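## 3 Erhebung der Demonstrationen

### 3.1 Aufgabenboard und Arbeitsraum
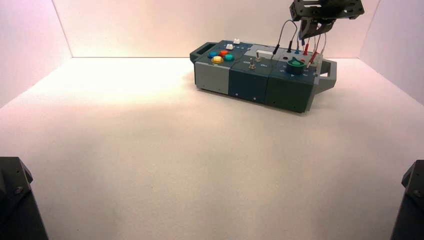

**Abbildung 3:** Aufgabenboard im Arbeitsraum, Blick aus der Kopfkamera; rechts oben der Greifer über den Prüfleitungen.

Die Vorführung von Bedienhandlungen durch Fernsteuerung stellt andere Anforderungen als die Vorführung reiner Greif- und Ablageaufgaben. Ein Taster verlangt eine kurze, gerichtete Kraft, ein Drehknopf eine Rotation um eine feste Achse, eine gesteckte Leitung einen Auszug längs der Buchse, bei dem das Kabel nachgeführt werden muss. Für die vorliegende Untersuchung wurde daher ein Board gewählt, das diese Handlungsarten auf engem Raum vereint (Abbildung 3). Das linke Modul trägt vier runde Taster in Blau, Rotorange, Blaugrün und Gelb, das mittlere zwei metallene Kippschalter, das rechte einen großen grünen Drehknopf sowie vier Prüfleitungen, die entlang der Rückseite gesteckt sind. Die drei Module sind unmittelbar aneinandergefügt, sodass eine Demonstration mehrere Handlungsarten umfassen kann, ohne dass das Board versetzt werden muss.

Der Arbeitsraum ist an drei Seiten von weißen Wänden umschlossen, auch der Boden ist weiß. Die Ausleuchtung ist nicht homogen. Links der Mitte entsteht auf dem Boden ein nahezu überstrahlter Bereich, während die Fläche nach rechts und nach vorn hin grauer wird. Auf eine nachträgliche Korrektur der Aufnahmen wurde verzichtet. Die Lage des Boards wurde zwischen den Durchgängen verändert, um eine Bindung der gelernten Strategie an feste Bildkoordinaten zu vermeiden.

### 3.2 Durchführung

Die Fernsteuerung erfolgte über das im Projekt Orno entwickelte Leitsystem. Die bedienende Person führte zwei Handgeräte, deren Bewegungen relativ zur jeweiligen Startpose auf die Roboterarme übertragen wurden. Eine Kraftrückmeldung stand nicht zur Verfügung; der Kontakt mit dem Board war allein anhand des Kamerabildes zu beurteilen. Die Konfiguration entspricht damit der in Huanca verwendeten Anordnung, mit deren Ergebnissen die hier berichteten Werte in Abschnitt 5 verglichen werden.

An der Erhebung nahmen 9 Personen teil. Jede Person absolvierte zunächst eine Einweisung durch Rocío Llanos oder Jhonatan Arboleda und führte anschließend Übungsdurchgänge aus, die nicht in den Datensatz eingingen. Insgesamt wurden 3000 Demonstrationen aufgezeichnet. Für die Erprobung wurden davon 300 zurückgehalten, die weder beim Training noch bei der Wahl der Hyperparameter Verwendung fanden. Die Zielhandlung wurde vor jedem Durchgang als kurze schriftliche Anweisung vorgegeben, etwa „Gelben Taster drücken“ oder „Blaue Prüfleitung abziehen“. Die Reihenfolge der Anweisungen war je Person zufällig.

Ein Durchgang galt als abgeschlossen, wenn die bedienende Person den Greifer nach der Handlung wieder vom Board abgehoben hatte. Abgebrochene Durchgänge wurden gespeichert und gesondert gekennzeichnet. Sie blieben beim Training der hier beschriebenen Modelle unberücksichtigt.

### 3.3 Vergleich mit der Handführung

Zur Einordnung wurden zusätzlich 500 Demonstrationen durch unmittelbare Handführung des Arms aufgenommen. Die Arme waren dabei schwerkraftkompensiert, der Greifer wurde über einen Fußschalter betätigt. Bei der Handführung spürt die vorführende Person den Widerstand des Bedienelements und passt die Bewegung während des Kontakts an. Zugleich geraten Hand und Unterarm häufig in das Sichtfeld der Kopfkamera. Die betreffenden Trajektorien wurden deshalb im Anschluss ohne Personenkontakt abgespielt und erst dabei mit Bilddaten aufgezeichnet.

Für Taster und Kippschalter erwies sich dieses Vorgehen als unproblematisch. Bei den Prüfleitungen führte es wiederholt zu Abweichungen, da die Kabel beim erneuten Abspielen nicht in derselben Form lagen wie bei der Vorführung. Besonders betroffen war die schwarze Leitung, deren Kabel in einem Bogen über das Board verläuft und schon in der Ausgangslage nahe an die Greiferfinger heranreichen kann. Die Annotation dieser Fälle übernahmen Yurani Mamani und Fung-ping Yip unabhängig voneinander; abweichende Urteile wurden Yhon Zapata zur Entscheidung vorgelegt.

Die Handführungsdaten gingen ausschließlich in die Vergleichsmodelle ein. Alle Aufzeichnungen wurden im Format Brukel abgelegt, wobei Gelenkwinkel, Greiferöffnung und Kamerabild einen gemeinsamen Zeitstempel tragen. Die Aufbereitung der Sequenzen, insbesondere die Entfernung der Stillstandsphasen zu Beginn eines Durchgangs, ist in Abschnitt 4.1 dargestellt.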